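I bought the Ordale oval fruit basket in January, mostly to stop the avocados rolling off the counter (they will go, if you let them!), and it has been in daily use ever since. The weave is still tight, nothing has snapped, and the raised rim keeps everything where I put it. I was a little worried it would be too small for our fruit-mad household, but it copes nicely with a mixed lot as long as you don't pile it up.

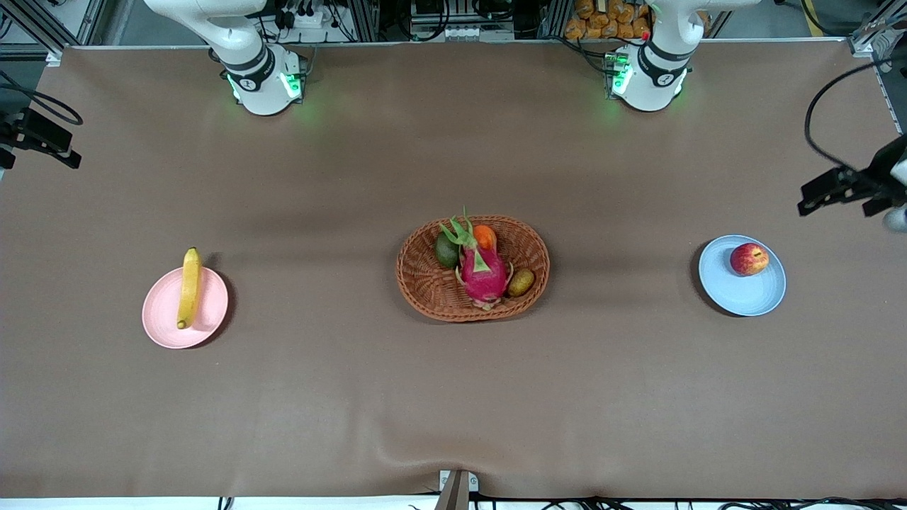
Dragon fruit, avocado and company in the basket, with a banana on the pink plate.

Bananas are the one thing I leave out, as they hog the space, so a shallow plate alongside does the job. My only real grumble is that crumbs and bits of stalk get down into the weave, and I end up going after them with an old toothbrush. Still, I'm very fond of it, and I'd happily buy another for my sister. 4 stars.

Iida Huttunen

Related reviews
Kettunen bread box
Vavgate citrus press
Randex kitchen scale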